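Review: Prornside Muscle Contraction Teaching Kit, second edition

The Prornside kit is intended for high school and introductory college courses in physiology. It contains a jointed forearm model, a set of interlocking filament strips, a sensor band for surface recordings, and a printed manual. The Department of Biology at Lovville College used it throughout the fall term in 2 laboratory sections.

The filament strips are the strongest part of the kit. Students slide them past one another by hand and can measure how the overlap changes as the model muscle shortens. The binding heads click into place one at a time, so the need for repeated attachment and release is felt in the fingers. The role of calcium is handled less well. A single red tab stands in for the whole process, and the manual gives it one short paragraph.

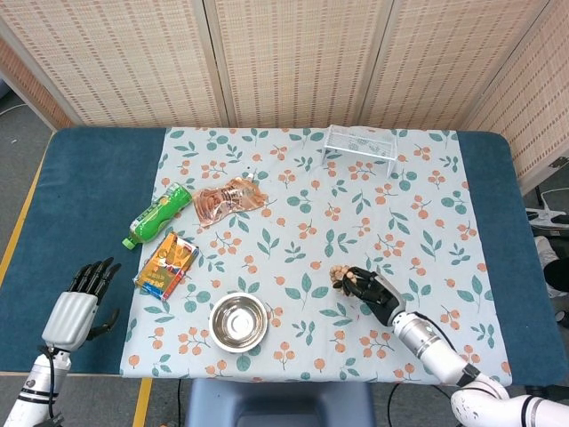

The forearm model shows how the biceps and triceps work as a pair. The elastic cords representing the two muscles are well anchored, and the elbow moves through its full range. Hanging masses of 500 and 700 grams are supplied. With the heavier mass the elbow joint slips unless its screw has been tightened firmly, and the manual does not mention this.

The sensor band was adequate for classroom use. It records clear bursts of activity when the student makes a fist, and the signal grows with effort as expected. Fatigue exercises gave mixed results. Several groups found that the baseline drifted after a few minutes, and the band had to be removed, cleaned, and fitted again. The accompanying software, Lemby, exports plain data tables without difficulty, although its graph labels are too small to read from the back of a room.

The manual is accurate but uneven. Its account of motor units is clear and suited to beginners, while the section on muscle fiber types assumes knowledge of cell respiration that many first-year students do not yet have. Replacement cords are listed under part number 1206 and must be ordered separately.

The kit is recommended for the filament and forearm exercises. Departments that already own recording equipment should consider the version sold without the sensor band.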